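Demonstration collection (robot learning)

From the Livville open reference on automation. Last edited May 16, 2019

Demonstration collection is the gathering of recorded examples for a learning system, usually a robot arm. A person guides or steers the arm through a job, the motion and the camera views get saved, and the saved run is called an episode. A set of episodes is then used for training. Also called demo gathering, or in older notes "teach runs".

Methods

Three in common use. Hand guiding, where the operator pushes the arm itself. Remote steering, with a second, smaller arm or a handheld controller. And handheld grippers with no arm at all – cheap, quick, but the reach often doesn't match the real machine. Wrist cameras are common in all of them. A fixed overhead view is often added, not always.

Household tasks

Laundry jobs are popular becuase cloth is hard to model. Folding came first. Hanging and clipping came later, and need closer work at the fingertips. The Ornura set has 2254 episodes, 146 of them sock and clip tasks. The Anent set is smaller at 500, all hanging.
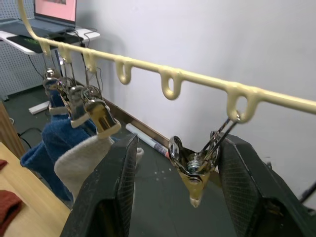

Wrist view during a clip task, gripper fingers on either side of a spring clip. Two socks hang from other clips on the rack.

Small metal parts cause trouble. Shiny clips throw glare into the camera, and a clip on a wire hanger can swing when touched. Operators are usually told to approach slow and wait for the swing to die down before closing.

Quality and labeling

Episodes are marked good, partial or failed. Whether to keep the failed ones is disputed. The Fujimoto guide says keep all, label clearly. Ornura dropped its failures in the July release, leaving 1870 episodes – some users still ask for the full set. Long pauses are mostly trimmed. Changes of operator should be logged, but often arent.

See also: Remote operation; Gripper; Training set; Cloth handling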